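Alasdair Cruickshank
Thread, Sunday

1/ People keep asking me when the robots are coming to do the washing up. I work in a warehouse unit in Lordale with two robot arms in it and I wash up my own mug, so make of that what you will. Long thread. Kettle on.

2/ Background for the new followers. We pack and send out first aid kits, fire extinguisher cabinets, spill kits, that sort of thing. Liltum (the firm, my employer, be kind) bought the arms last year to take on "the light repetitive tasks". Whoever wrote that phrase has never done a light repetitive task.

3/ The job I've been put on is sealing. Every cabinet and kit bag gets a little plastic pull-tight seal so the customer can tell whether anyone's been into it. Strap goes through the hasp, tail goes into the hole in the head, pull, done. A new starter gets it in one go and is bored by 12 of them.

4/ My mother-in-law did a shift with us in August when we were short. She sealed a pallet's worth while telling me about a cruise. I mention this as a benchmark. I have suggested we adopt it formally and been ignored.

5/ So, the list of things the machine has to manage:
find a seal
pick one up, and only one
get it the right way up
poke a floppy strap through a hasp
find a tiny hole with the end of the same floppy strap
pull

6/ "Find a seal" sounds like the freebie. It's the freebie if they're laid out one at a time on a bench. They arrive in a bag of 200, with the tails wrapped round each other like headphones from 2009. I've seen an arm go in for one and come up with nine, looking like it had caught a jellyfish.

7/ We now separate them by hand. Yes. A person untangles the seals so that the robot can save a person the trouble of handling seals. That person is me. I've asked for it to be put in my job title.

8/ Picking one up, though, I will give it. Credit where due.
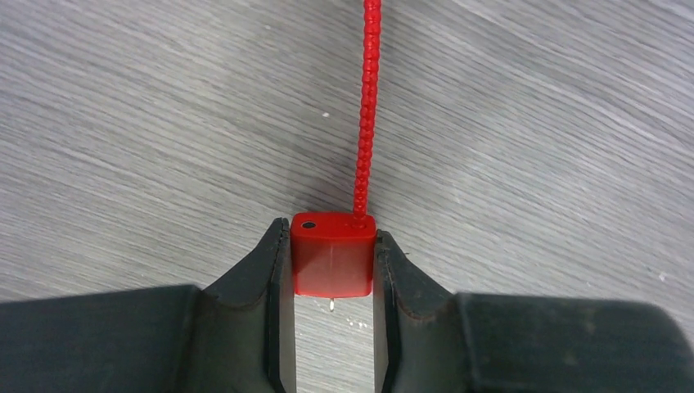 One seal, by the head, strap in the air. Frame it.

9/ I'm fonder of that picture than of several I've paid for. The grip is on the head, one finger each side, with the strap pointing away from the works. If you were going to thread it, that's how you'd want to be holding it. Well, it's how you'd want to be holding it with one of your hands.

10/ And there we come to the trouble. You have two hands. You've probably stopped noticing. Next time you fasten anything, a bin bag, a shoe, a dressing gown, watch what the other one is up to. Mine turns out to be doing most of the work and getting none of the thanks.

11/ For a seal: one hand has the head, the other has the tail. The tail hand feels its way to the hole. I don't look. I couldn't tell you how I know it's gone in, there's a sort of click in the fingertips. Try writing that down for a machine. I did. My note says "until it feels right" and our integrator sent it back with a question mark.

12/ The integrator is Carnegie, by the way, no steel involved, it's two brothers and a van. Very good. They told us on day one that bendy things are hard and we nodded in the manner of people who'd already signed.

13/ Bendy things are hard. Write it on the wall. A box stays where you left it. A strap has opinions. You lift it and the far end goes wherever it fancies, and the far end is the bit you need.

14/ Now do the household version in your head. What in your house is a box that stays put? The toaster. What is bendy? Every sock, sheet, towel, carrier bag, cable, lettuce, bath mat and child.

15/ This is why I laugh at the adverts. My sister sent me one for a thing called the Jodatano, a "home helper", and the film has it folding a tea towel. It's a lovely fold. It's a very flat tea towel on a very clear table. Come round to mine and do the fitted sheet, Jodatano. Bring a friend, you'll need one for the other corner.

16/ Had a reply already saying "you're being negative, mine hoovers". Yours hoovers because someone moved the chairs. I love mine too. I tidy the whole ground floor for it before work like I'm expecting the vicar.

17/ Back to the unit. Where we've got to, for those who like numbers. In our last run I gave it 40 seals, untangled, laid out nicely. It picked up and held 29 of them on the first attempt. I was pleased with that. I told people at the weekend, and watched their faces do what yours is doing.

18/ The ones it missed were mostly lying on their side, or up against another one. Carnegie moved the approach angle and it's better with the sideways ones. The ones that are touching still upset it. Same here, on the train.

19/ Threading: we've stopped trying to do it in the air. Current plan is a small jig, a block with a slot, so the head sits in the slot and stays there while the arm goes back for the tail. In effect we have built it a second hand out of a lump of plastic. It's the cleverest thing in the building and it doesn't plug in.

20/ "Why not just use a different seal?" Excellent question, asked by everyone, including my dentist. There are stiffer ones. They cost more and customers complain they can't snap them off in a hurry, which with a fire extinguisher you'd like to be able to do.

21/ "Why not just build a machine that only does seals?" Also fair. You could. It'd be faster than the arm and faster than me. But we do a lot of different kits and half of them change every quarter, and a machine that only does one thing sulks in the corner the day you change the hasp. The attraction of the arm is that on Monday it can be rubbish at something else.

22/ So can machines do the chores yet? My answer as of teatime: they can do the first third of quite a lot of chores. Picking up is coming on nicely. Putting down is fair. The fiddly bit in the middle, where you sort of jiggle it, is still ours.

23/ Worth saying that a third isn't nothing. Two years ago I saw a demo where the arm couldn't lift a seal off the bench at all, it just patted it. Everyone clapped anyway. It was a long day and there'd been sandwiches.

24/ And I'd happily never thread another seal. My thumbs are not what they were and there's no romance in it. If the jig works I'll bring in a cake. I'll cut the cake myself.

25/ Few replies to replies:
No, it hasn't taken anyone's job. It's given me a second one.
No, it doesn't have a name. Nights call it Brian but that's between them and Brian.
Yes, I've tried warming the straps so they go straight. Don't do it with a hairdryer, they curl.

26/ Jig goes on the bench this week, once the slot's been opened up a touch because the head was sticking. Will post how it gets on. Off to untangle another bag.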